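Section 4. Setting the Perpetual Calendar and Moon Phase

This section applies to the Gamitik Sondirau with automatic perpetual calendar movement. Read all of the steps before you begin. Owners of the Yorath model should refer to the separate booklet supplied with that watch.

CAUTION: Do not use any of the correctors between 8:00 p.m. and 3:00 a.m. The calendar wheels are engaged during these hours, and pressing a corrector may damage the mechanism. Such damage is not covered by the warranty.

4.1 Before setting

1. Unscrew the crown and leave it in position 0.
2. Turn the crown clockwise 30 times to start the movement.
3. Pull the crown to position 2 and move the hands forward until the date changes. The time shown is now just after midnight.
4. Continue forward to 6:00 a.m. and push the crown back to position 0.

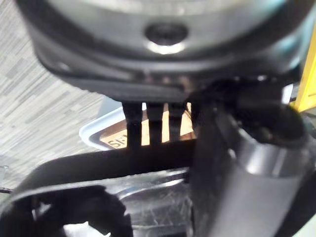

4.2 Setting the calendar

Use only the corrector pin supplied in the presentation case. Press each corrector fully, then release it before pressing again.

5. Press corrector A until the correct date is shown.
6. Press corrector B until the correct day of the week is shown.
7. Press corrector C to advance the month. The leap year display moves forward with the month and cannot be set separately.
8. Press corrector D until the full moon appears in the center of the window, then press once for each day that has passed since the last full moon.

NOTE: The calendar cannot be moved backward. If the month or year has been set too far ahead, take the watch to a Kadix service center.

4.3 Setting the time

9. Pull the crown to position 2 and set the hands, passing noon if the present time is in the afternoon.
10. Push the crown to position 0 and screw it down firmly. Water resistance to 100 meters applies only when the crown is fully screwed down.

NOTE: The power reserve is around 60 hours. If the watch has stopped, repeat this section from step 1.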